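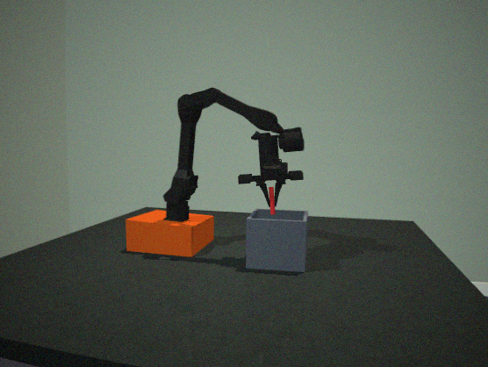
Reviews – Bench Automation
Gelisholm cell planner, six months in

We bought the Gelisholm planner in April, mostly so our packing crew could try out a peg-and-bin job on screen before anyone moved a bench. I love it! Renata Fuentealba, who packed by hand for years, now sets the arm's path herself, and her wrists are thanking her – though she does miss the chatter at the old table.

The view from overhead is my favorite, with the bin and the long arm shadow laid out so plainly.

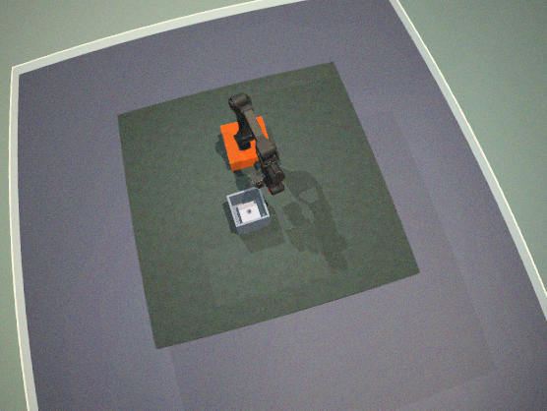 What I'd change
Saving is slow, and only 2 people can share a login.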